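Trade Notes > Interviews > Textiles and laundry

Why towels stop drying, and what the loop has to do with it

June
By Leonardo Longo

The test room at Bakke is kept at a constant temperature and humidity, and the door has a second door behind it. Visitors wait between the two until a light changes. On the far side are eight benches, a row of domestic washing machines bolted to a concrete plinth, and a rack of terry squares, each with a number written on a tape sewn into one corner.

The laboratory's head of textile testing trained as a weaver, spent part of her career in the finishing shed at the Durkulov mill, and moved to testing when the mill stopped making its own terry. She agreed to talk on the condition that the article not recommend a brand. She has been asked for one at every dinner she has attended for years, she said, and has never given an answer.

Her subject is absorbency, and in particular how it is lost. A complaint she often hears from hotels and from ordinary households is that a towel "pushes the water around". She regards this as an accurate description.

"People apologize for saying it that way, as if there were a proper term they ought to know," she said. "The water is sitting on the surface and being moved. The yarn isn't taking it up. You can measure the delay, and it matches what the person felt on their back."

How the loop works

Terry is woven with two warps. The ground warp is held under high tension and makes the base cloth with the weft. The pile warp is held slack. After a set number of picks, the reed beats the weft forward, and the slack pile warp is pushed up into loops. In three-pick terry, the commonest construction, one row of loops is formed for every three picks of weft.

The loops add surface area, but she said the spaces matter more than the surface. Water is drawn into the gaps between fibres in the yarn, then into the gaps between yarns, and is held there. A loop that stands open has plenty of space. A loop that has been flattened, or stuck to its neighbour, has less.

Twist is the second variable. A tightly twisted pile yarn makes a hard-wearing loop that takes up water more slowly. A loosely twisted one feels soft in the shop and drinks quickly, and it also sheds lint and pulls more easily. Manufacturers choose a point between the two according to who will be washing the towel and how often.

"A hotel towel goes through an industrial process and has to survive it," she said. "A household towel can be a bit more delicate. The trouble starts when somebody buys the delicate one and washes it like the other."

Weight is the figure printed on labels, in grams per square metre, and in her view it is given more attention than it deserves. A heavier towel holds more water in total. It also takes longer to dry on the rail, and a towel that is still damp the next morning has less room left in it. In a poorly ventilated bathroom she would choose a medium weight every time.

What new towels carry

Most new towels leave the finishing shed with softener on them. It is applied in the last bath to give what the trade calls hand, meaning the feel of the cloth when a customer picks it up. The usual agents are silicones or cationic softeners. Both can coat the fibre, and some types repel water quite effectively.

At Durkulov, she said, there was a standing disagreement between the finishing shed and the sales office over how much to apply. The finishing shed wanted the towel to work out of the package. The sales office wanted it to feel good on the shelf. The sales office generally won, and a line was added to the care label telling the customer to wash before use.

One wash is often insufficient. In her experience a silicone-finished towel needs several before it reaches its full rate of uptake, and it should go through them without fabric softener.
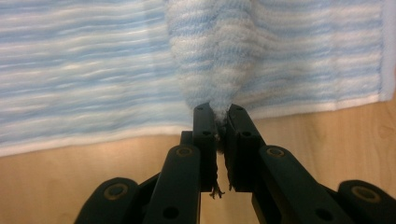
The sinking test and the 29-second towel

The simplest test in the laboratory is the sinking test. A conditioned square of towel is laid on the surface of still water in a basin, and a technician times how long it takes to become fully wetted and go under. A good towel sinks within a few seconds. A poor one floats.

Last winter the laboratory received a batch from Teltau, a regional laundry that serves motels and a hospital. The towels were in sound condition, with good colour, no broken selvedges and very few pulled loops. The first square took 29 seconds to sink. A second square from the same towel gave nearly the same result.

"We assumed we'd made a mistake," she said. "We checked the water, we checked the conditioning, and we ran a control. The control sank straight away. So it was the towel."

The laboratory then extracted the residue with solvent and weighed it. It was a mixture of cationic softener and fatty soil. The laundry had been dosing softener at a rate set for an older and larger machine. When the machine was replaced, the dosing pump was carried over with its settings unchanged. Each load was receiving more than it could rinse out, and body oils were collecting in the coating that remained.

Treatment was straightforward. The towels were washed hot with a higher dose of alkaline detergent and no softener, rinsed twice, and washed again. After the third cycle they sank normally. Teltau had been preparing to replace 3,000 of them, and the order was cancelled.

Asked whether the same result could be had at home, she said yes, more slowly. A hot wash with a full dose of ordinary powder, followed by a second wash with none, will remove a good deal of residue. The load should be small enough for the towels to move freely. She does not object to washing soda in hard-water districts. She does object to adding vinegar and baking soda together, which she described as an expensive way of making slightly salty water.

Hard water

Calcium and magnesium in the supply react with soap and, to a lesser degree, with some detergents. The product is a fine scum that lodges in the pile. As it dries it stiffens the yarn. Many households respond to the stiffness with softener, and the softener reduces uptake further.

The better response, she said, is to read the dosing table on the package. It is normally divided by hardness, and most people have never looked up which line applies to them. The water utility will say if asked.

Stiffness has a second cause. Cotton dried in still air goes hard even when it has been washed in soft water, as the last of the bound water between fibres forms bridges that hold them together. These bridges break with very little force. A shake before hanging and another before folding will loosen much of the pile. Tumble drying does the same job mechanically, at the cost of some fibre.

"What you find in the lint filter is towel," she said. "It isn't a disaster. A towel has a fair amount of itself to lose. But if you line-dry it most of the way and give it ten minutes at the end, you keep more of it."

Hems and shrinkage

Shrinkage is a smaller subject but accounts for many of the returns her laboratory is asked to adjudicate. Terry shrinks mainly in the warp direction. A flat-woven border has no pile and shrinks by a different amount, and if the mill has not allowed for the difference, the end of the towel flares or puckers. Sewing thread that shrinks more than the cloth will draw up a hem in the same manner.

The laboratory measures a towel before and after five washes, between marks sewn in with polyester thread. She said that most of the movement takes place in the first two. A towel whose hem is still lying flat after that will probably stay flat.

Pulled loops are the other common return. Three-pick terry grips its loops by friction only, and a snagged one can be drawn out along a whole row. It should be cut level with the pile. Pulling it back through from the other side tends to tighten its neighbours, and the base cloth does not depend on it.

How long a towel should last

The longest record at Bakke belongs to a bath towel from a discontinued range called Flundach. It was started as a control piece and left in the program after the trial it belonged to had ended. It has now been washed 953 times. The pile is thin along the fold lines and the colour has gone to a flat grey. It still sinks promptly.

She uses it when training new staff. They are given the Flundach towel and a new one straight from its package, and are asked which will dry a wet bench faster. Most choose the new one. They then try it.

"Age isn't what stops a towel working," she said. "Coating does that. Age makes it thin, and eventually there's a hole and you use it for the dog."

Her own towels are washed at 60 degrees with powder, hung outside from October until the weather turns, and replaced when the selvedge goes. She would not say who made them.

Related items

Reading a care label: the symbols that have changed
Ring-spun, open-end and combed cotton compared
Dosing pumps: a checklist for small laundries
Why flannel pills
Line drying in cold weather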